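Teeküche Tromis: Zwischenbericht an die Förderstelle Kostonix
Stand: 24. Dezember 2019

Liebes Team der Förderstelle,

seit dem letzten Bericht im Juni hat sich in der Teeküche so viel getan, dass ich gar nicht weiß, womit ich anfangen soll. Also mit dem Kühlschrank! Er steht und ist das Stück, an dem sich gerade alle am meisten freuen. Wir haben uns bewusst für ein gebrauchtes kleines Gerät entschieden, weil der Platz neben dem Mosaikpfeiler für ein hohes Modell nicht reicht und weil für die 19 Plätze im Nähkurs vor allem Getränke und ein paar Pausenbrote gekühlt werden sollen.

Aufgestellt ist er erhöht, mit Karton darunter. So kommt man ans untere Türfach, ohne auf dem Boden zu knien, und beim Wischen bleibt unter dem Gerät Luft. Für den Dauerbetrieb wünsche ich mir einen richtigen kleinen Sockel, dazu weiter unten mehr.
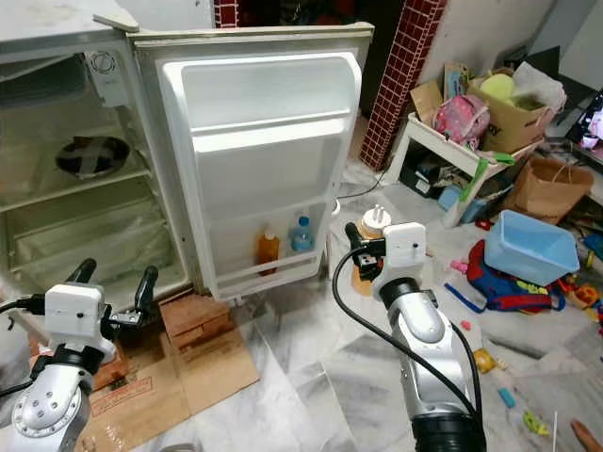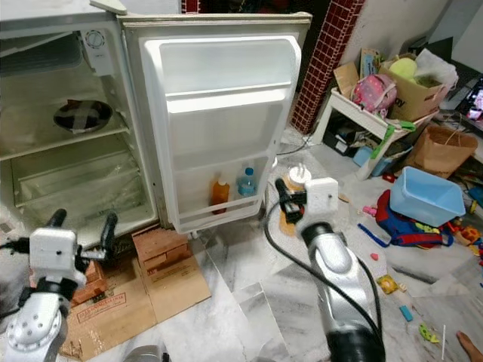
Nermina Trajkovski
Projektleitung Teeküche, Nachbarschaftshaus Tromis

Im Türfach unten stehen die Flaschen jetzt fest hinter der Leiste, auch die schmalen. Das war in der alten Küche ein ewiges Ärgernis. Der Innenraum ist noch fast leer, und das soll bis zur Eröffnung auch so bleiben: Erst kommt die Grundreinigung, dann wird eingeräumt. Zu tun gibt es noch etwas – im Gerät und oben auf der Kante sitzt Schmutz, und die Folie unten kommt bei der Gelegenheit heraus. Den runden Temperaturregler sieht man zum Glück sofort, wenn die Tür offen ist. Ich möchte dort eine kleine Markierung für die Sommer- und die Wintereinstellung anbringen. Das Gefrierfach oben ist klein, für Eiswürfel und Kühlakkus genügt es uns völlig.

Ausgaben
Von den bewilligten 579 Euro sind bisher 278 Euro ausgegeben. Darin enthalten sind das Gerät, der Transport und das Reinigungsmaterial. Die Belege liegen in der Mappe »Negi«, so heißt bei uns der Ordner für alles, was mit der Küche zu tun hat.

Stand der übrigen Arbeiten
Die Regalbretter für das Geschirr sind zugeschnitten, aber noch nicht geölt. Mit dem Haus Florcombe haben wir einen Tausch verabredet: Wir geben zwei Klapptische ab und bekommen dafür neun stapelbare Hocker. Ich habe sie schon Probe gesessen und bin begeistert, sie sind leicht und kippeln nicht.

Offen ist der Steckdosenplatz. Der Elektriker möchte die Leitung noch einmal prüfen, bevor Wasserkocher und Kühlschrank gemeinsam an eine Leiste kommen. Bis dahin bleibt der Wasserkocher im Büro.

Nächste Schritte
Grundreinigung des Kühlschranks, danach ein Probelauf mit Thermometer über eine Woche
Fester Sockel aus Restholz, möglichst mit abwischbarer Oberfläche
Aushang zum Beschriften der Flaschen und Dosen
Hocker aus Florcombe abholen

Eine Bitte habe ich noch: Dürfen wir den Sockel aus dem Posten »Kleinmaterial« bezahlen, oder brauchen Sie dafür einen eigenen Antrag? Eine kurze Mail genügt mir. Und wenn Sie im neuen Jahr in der Nähe sind, schauen Sie unbedingt vorbei – Tee gibt es bei uns auch ohne fertige Küche!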